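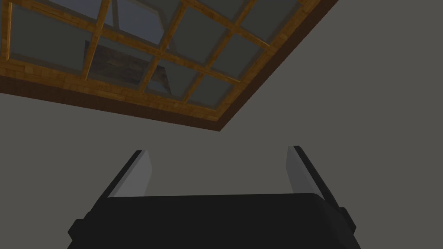 Mei-kuen Lau disagrees with the rate figure I left on the bench sheet: the Karklow was read dial up only, she writes, and a GMT movement should be read in all positions before anyone touches the regulator.

1 Oct 2026. Repeated at full wind. Dial up +4 s/day, crown down -8. Lift angle on the timer still unconfirmed. Alarm train let down first, otherwise amplitude reads low. 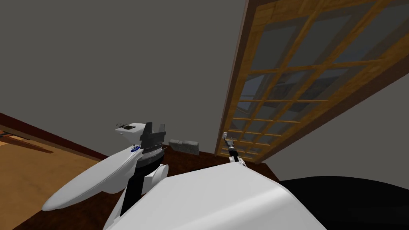

Gripper raised, ceiling behind.

GMT hand slips when the date changes. Suspect the friction fit on the hour wheel. Cannon pinion is fine. Gasket on the alarm pusher is flat, new one on order from Nwosu. Pressure test to 100 m after it is fitted. Regulator not moved. Asabe has the case back.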